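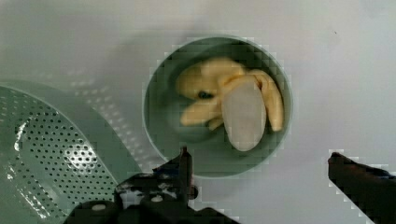

Thread: Arms on the prep line, who else has them and what's it done to your rota?

moffat_c
Right, quick one as I'm on break. We're a contract kitchen, trays and fruit pots mostly, and we've had two Trandov arms on the portioning bench since December. Management line was "no jobs going". True so far, no one's been let go. But the work is different and I want to know if it's the same elsewhere or just us.

Used to be four of us on the bench, chatting, swapping round. Now two on the bench and two "tending". Tending = standing there, putting things back where the arm expects them, clearing the fault, writing the fault down. My feet hurt more and I've done less. Anyone?

nazmiye_g
Same. Bakery side, not fruit. Tending is the worst word they could of picked.

What got me was the rota. Breaks used to be when the bench was clear, now it's when the arm does its check cycle. 18 minutes, that's your tea. If it faults halfway you're back on.

kaan_t
Going to disagree a bit. I did the bench for years, my wrists were shot. Same turn, same scoop, all shift. The arm has that now and I don't miss it. Tending is boring yes but I go home and can open a jar.

moffat_c
Fair on the wrists. Not arguing that. But did your pay move? Ours didn't, and we're doing fault logs which is a line lead's job on paper.

kaan_t
No. Same grade. Agree that's wrong, but it's a grading problem and the arm hasn't caused it.

nazmiye_g
The arm is why the grading problem exists though??

proofing_room
Lurker, engineering side, Zanex site. Question for Craig, what's it actually bad at? Ours is fine with anything stiff. Tubs, lids, cartons. Give it soft stuff and it's all over the place.

moffat_c
Soft and floppy yeah. Also anything in a bowl, because it has to go in past the rim without catching it, and if the bowl's shifted a bit it clips the edge and stops. Bananas are the ones I hear people swear at. Peel going every direction, gripper closes on a flap, no fruit.

Colander next to the bowl is another one. Shiny inside, the lights bounce off it, and on ours the camera doesn't like glare. We ended up turning one lamp off over bench 2. Now it's dim for the humans. Put in a request for that, got told it's "being reviewed".

proofing_room
Ha yes, the glare. We went to matt tubs. Ask for matt, it's cheap.

t_bayram
I'm a shift manager so shoot me. Some numbers from my floor, not a sales pitch. Before the arms, 1318 portions a shift on that bench. First weeks after, 730. Dropped nearly half and everyone got shouted at, me included. It's back over the old figure now but only because the people tending got good at it. Laying stuff out right, seeing a jam coming. That's a skill and it's not in anybody's job description. I've been asking for it to be.

moffat_c
Tarık that's the first time I've seen a manager write that down. Can you get your lot to say it to my lot

t_bayram
Different company mate, sorry. But use it. Keep your own log, what you did by hand to keep it running. Every reset, every bowl you nudged. I had a tender do that, 103 interventions in one week, and that got a meeting when six months of moaning hadn't.

nazmiye_g
And did the meeting get anything?

t_bayram
Second tender on nights. Training allowance. No grade change yet. So half a yes.

nazmiye_g
Half a yes lol. I'll take half.

kaan_t
Can I say the thing that bothers me more than pay. New starters. They come straight in on tending and never learn the bench. Arm goes down, they stand there. Last month ours was off all morning and it was me and Recep doing the lot by hand while three lads watched. Nice lads. Never been shown how to portion.

recep_s
Confirm. My back confirms also.

We asked for one bench day a fortnight for every new starter, arm switched off, do it by hand. Line lead said yes, planning said it costs output. So it happens when planning isn't looking.

proofing_room
Honest question, is that worth it? If it's down one morning a month you're training people for a job that's mostly gone.

recep_s
If you've never portioned a banana you don't know why the arm is missing it. You just press reset. I can see from how it's lying in the bowl whether the grip will go wrong, becuase I've picked up thousands. They can't see it.

proofing_room
OK yeah. Hadn't thought of it from the fault side. Will raise it here.

moffat_c
Good thread this. Starting the log from 22nd July, that's when our new rota comes in, so before and after don't get mixed up. Every nudge goes in. Asking for matt colanders and the lamp back on as well.

Nazmiye do you want to run one your end? Same columns, then we can compare.

nazmiye_g
Go on then. Send me the columns. Keep it to a page, I've got 18 mins

moffat_c
Time, what it was holding, what went wrong, what you did, how long. That's it. Break's over, back later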